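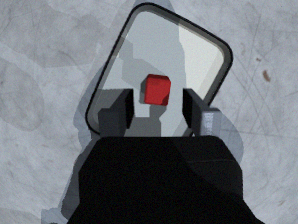

Kam-wah Choi replied to my post from this morning asking how a gripper can miss a cube that's sitting right between its fingers. Fair question! Took me most of April to answer it, so, thread.

2/ Background for anyone new: Erka is my pick-and-place project, all in simulation for now. One arm, one tray, one red cube. The cube gets a new spot and a new angle every run. Go down, close, lift. That's the whole job and I was feeling pretty good about it.

3/ Then I left it going overnight for 1000 runs and woke up to 172 failures. I'd been expecting a handful, maybe a few unlucky corners of the tray. I said a bad word and made coffee.

4/ First guess was friction. It's always my first guess (it's almost never friction). I made the finger pads grippier, I made the cube heavier, then lighter, and the failures hardly budged. Two evenings gone. I also blamed the cube angle for a while, and that got me nowhere too.

5/ What finally helped was sorting the failures by what the log said at the moment of closing. In 104 of them the fingers were told to close while the arm was still moving down. So they'd pinch the top edge of the cube, or thin air, and the lift step would go ahead like everything was fine.

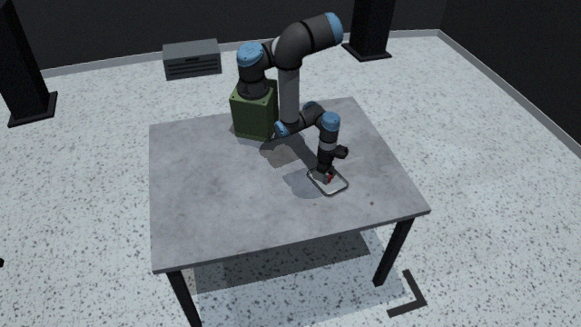 6/ Where it went wrong: Edetti, my motion planner, sends a "done" message when the arm arrives. Panicker, the little script that runs the steps, waits for that message. But I'd given the wait a 300 ms timeout back when I was testing short moves, and on timeout it just... carried on to the next step. No error, nothing. I wrote that. Me.

7/ Longer reach, longer move, timeout hits, fingers close early. Shorter moves got there in time and looked perfect, and of course those were the ones I kept watching.

8/ The part that bugs me is the safety side. "Didn't hear back, keep going" is a terrible rule for a machine. In sim I lose a cube. On a real arm that's a hand closing on whatever happens to be there, with the arm still coming down.

9/ So now a timeout means stop, hold position, and yell at me in the log. The lift step also checks finger width first, so it won't go up holding nothing.

10/ Still have the other failures to dig through. A bunch of them look like the fingers clipping the tray wall, which I'm guessing is a Rivent problem (my grasp picker), but I've been wrong about everything else this month. Logs tonight, more tomorrow if I find anything.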